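The slow way to teach a robot to tidy up

I have been building things in shared workshops for 18 years, and I will say up front that I'm fond of the slow jobs, so take my opinion with that in mind. When Jennylyn Ambrosio and I started on Prisden, our little table-clearing arm, friends kept asking why we didn't just download somebody else's motions and be done with it. You can, of course! Plenty of people do, and their robots fold a napkin very nicely on the table it came from.

But I want mine to work in the sort of room I live in, with the chairs pushed every which way and cables on the floor. I think the builder ought to do the chore by hand, gripper in each fist, until she is thoroughly sick of it. You learn where a jaw wants to slip. You learn that cloth has opinions. By the end of August we had 31 sessions saved, and I could have told you more about picking up a rag than I ever cared to know.
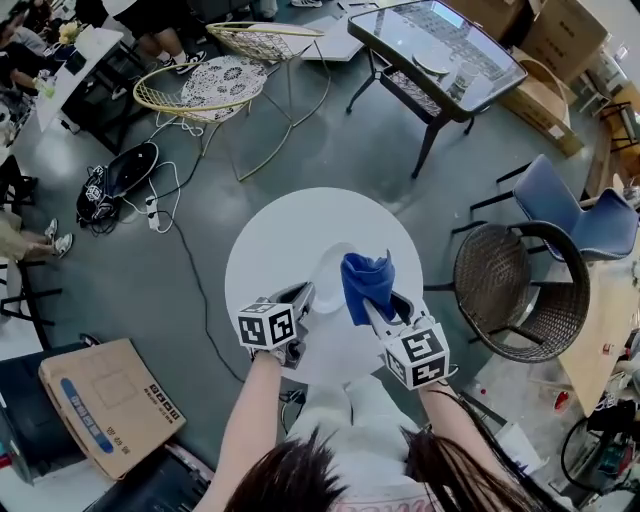
Blue cloth in the right gripper, with the plate still on the table.

Jomar Castillo thinks I'm being sentimental, and that a good simulator would have spared my wrists. He may be right about the wrists. I'd still ask anyone starting out at home to put in a few evenings this way before spending money on a faster computer.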